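Budget for a second arm bench - what am I forgetting?

Obeidat
We have 3000 dollars left for a second robot bench, to be ordered in August. The arm is priced already. I have 200 set aside for power and cabling. Is that enough?

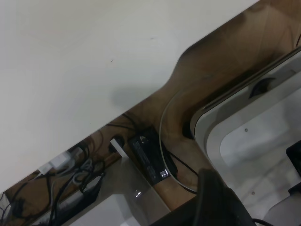 Cables and power brick behind the desk on our current bench.

Hudville
Probably, but price a cable tray and a proper power strip first. Ours came to 63. Buy longer cables than you think - the arm pulls on short ones.

Metitz
Get a desk with a wider gap at the back. Keep 50 for spare adapters too.

Zarkbridge
following, same problem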